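**Atelier textile de Sarkberg : compte rendu de la réunion du mardi, 18 h 30**

Présents : Solomiia Nazarenko, Vitalii Prokopenko, Antonina Melnychuk, Kyrylo Palamarchuk, Chanida Thammasiri (notes).

## 1. Le pliage, enfin !

On commence par le sujet que tout le monde attendait. La table blanche est installée, on a du linge à mettre dessus et on peut parler sérieusement de la façon dont les pièces seront pliées pour la vente d'août. Solomiia rappelle l'idée de départ : des piles régulières, des couleurs regroupées, et des vêtements qu'on a envie de déplier (et qu'on sait replier ensuite, c'est là que ça se corse). On a commencé par le vert menthe, une teinte superbe que plusieurs d'entre nous verraient bien en tête de rayon.
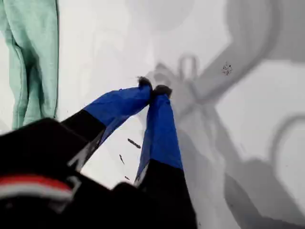
Antonina aimerait que l'on choisisse une seule méthode de pliage et que l'on s'y tienne jusqu'à la fin de la vente. L'an dernier, chaque équipe avait la sienne et les piles penchaient dès midi. Elle propose le pliage en trois, manches ou bords rabattus vers le centre, puis une dernière fois en deux. Kyrylo préfère le rouleau, qui prend moins de place dans les caisses. Longue discussion, très gaie, avec démonstration sur l'écharpe de Vitalii.

Décision : pliage en trois pour les tables, rouleau pour les caisses de réserve. Adopté à l'unanimité, Kyrylo compris.

## 2. Les matières douces

Vitalii a beaucoup travaillé sur la question des tissus qui ne tiennent pas le pli. Le coton fin se range tout seul ou presque, mais tout ce qui est moelleux, pelucheux ou un peu épais se met en boule dès qu'on le lâche. Son conseil, que nous avons trouvé excellent : étaler d'abord la pièce entièrement, chasser les creux du plat de la main en partant du milieu, et ne former le premier pli qu'ensuite. On perd quelques secondes au début et on les regagne largement à la fin. 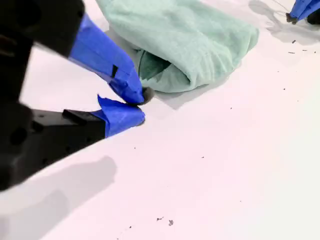
Il ajoute qu'il faut garder les bords apparents du même côté de la pile. Antonina note que les gens tirent toujours sur ce qui dépasse, et que toute la pile vient avec. Les ourlets iront donc vers le mur et l'arrondi du pli vers l'allée. Solomiia fera un petit modèle en papier que l'on scotchera au bout de chaque table.

Question de Kyrylo sur la lessive Hitero : est-ce qu'on continue ? Oui, les retours sont bons, et l'odeur reste discrète. Chanida en recommande 5 bidons.

## 3. Stock et caisses

- Le tri compte à présent 1,949 pièces prêtes à plier, sur un total de 3,561 reçues. Bravo à l'équipe du matin, c'est un rythme formidable.
- Les caisses viennent de chez Buvon. Il y en a 120, toutes au même format, et elles s'empilent très bien. Vitalii les récupère avec le fourgon.
- Les étiquettes de taille seront agrafées au carton de la caisse, jamais au tissu.
- À deux, un de chaque côté de la table, on va plus vite sur les grandes pièces. Solomiia voudrait que ce soit la règle pour les draps et les plaids.
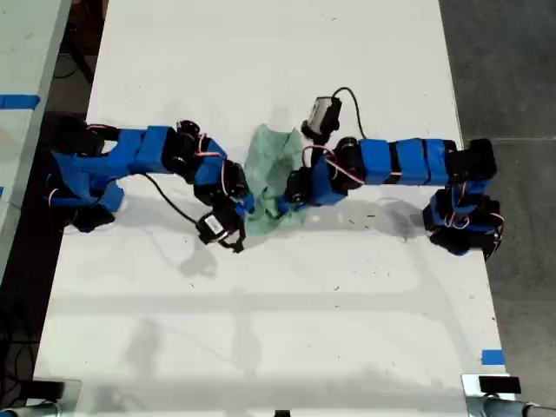
## 4. Défroissage

Le défroisseur MacKinnon est réparé, et il marche mieux qu'avant ! Chanida l'a essayé sur deux nappes et une robe de lin, avec un résultat impeccable sur les trois. Reste à savoir quelles pièces y passent, car on ne pourra pas tout traiter.

Antonina suggère un contrôle à l'œil, juste avant le pliage : on pose, on regarde, on décide. Les petites marques partent à la main et le reste va sur le cintre.
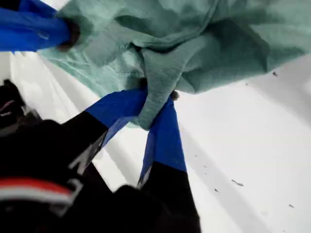

Pour les grandes pièces, nous avons retenu deux catégories, « à lisser » et « à défroisser ». Kyrylo demandait où placer la limite. Le tissu vert a servi de référence : quand les plis se resserrent vers le milieu comme ceux-là, avec une partie tortillée en corde, la pièce va directement au défroisseur. Quand elle ne présente que des ondulations larges, on lisse et on plie. Solomiia ajoutera ces deux cas sur sa fiche en papier.

## 5. À faire avant la prochaine réunion

- Solomiia : modèle de pliage et fiche des deux catégories.
- Vitalii : fourgon, caisses Buvon, et un deuxième rouleau d'étiquettes.
- Antonina : plan des tables par couleur, en commençant par les verts et les bleus.
- Kyrylo : essai du rouleau sur les pulls épais. Il est très motivé.
- Chanida : commande Hitero et rangement du MacKinnon hors du passage.

Séance levée à 19 h 50. Prochaine réunion mardi, même heure. Antonina apporte le gâteau aux prunes.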